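Flying boats, a fat library book, and me

6 November 2020

I have a new obsession, and it has a hull. If you've been reading this blog since June you'll remember I was deep into airmail routes, and I promised I'd get back to them. I will! But then I picked up a used history of the Rukberg company at the Plundale library sale, mostly for the fold-out drawings in the back, and I have hardly put it down.

Rukberg built flying boats between the wars. They never built many, and they never made much money at it, but oh, the way those people thought about water. The book has a whole chapter on the step. If you look at the underside of a flying boat from the side, there's a break in the bottom, like somebody took a saw to it and shifted the back half up an inch or so. I'd seen it in photos for years and assumed it was where two sections joined. Wrong! Water clings to a smooth curved hull and holds it down, and the step lets air get in behind so the boat can ride up and skim. Pilots called it being "on the step," and once I knew that phrase I started finding it all over the memoirs on my shelf.

Then there's spray. Spray wrecks propellers. It chews up the blade tips, and it can blind the crew right when they most need to see. So the engines went higher and higher, up on struts or up on the wing, and then the thrust line was so high that opening the throttles pushed the nose down (not what you want when the nose is already plowing into a wave). Every fix made a new problem, and the Rukberg drawings let you follow it from one type to the next, pencil notes and all.

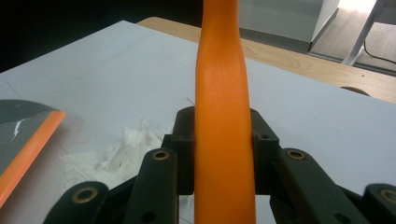
Why did flying boats carry floats out on the wings if the hull already floated?

The hull was narrow for its height, and with the wings and engines sitting so high above the water, the whole airplane wanted to tip over sideways. The wing floats kept it level at rest and at low speed. Some builders used sponsons instead, which are stubby little wings sticking out of the hull at the waterline. Rukberg tried both and went back to floats.

My favorite of the bunch is the Muruneo, a twin-engine boat with 2 open cockpits side by side and a tail that looks borrowed from a bigger airplane. The tail was enlarged after the first trials, when she wouldn't hold a straight line on the water in a crosswind. The author gives the test reports a full 38 pages, and I read every one of them in a single evening with my tea going cold. There's a wonderful bit where the pilot complains about the bilge pump in almost every entry, and you can tell from the replies that the design office was getting pretty tired of hearing about it.

I do have one gripe. The index is awful. "Hull, planing" sends you to "Planing," which sends you to "Hull." I've started penciling my own index inside the back cover, and it's already spilling onto the endpaper.

Next up is the Hayes yard, which did the riveting on the later metal hulls and had its own ideas about keeping salt water out of the seams. The book only gives them two paragraphs, so I've put in a request for a set of trade journals through interlibrary loan. If anyone reading has anything on Hayes, even a clipping or an old parts list, please leave a comment. I'd love to see it, and I'm especially after anything on how they treated the metal below the waterline.

Airmail will be back after that. Probably!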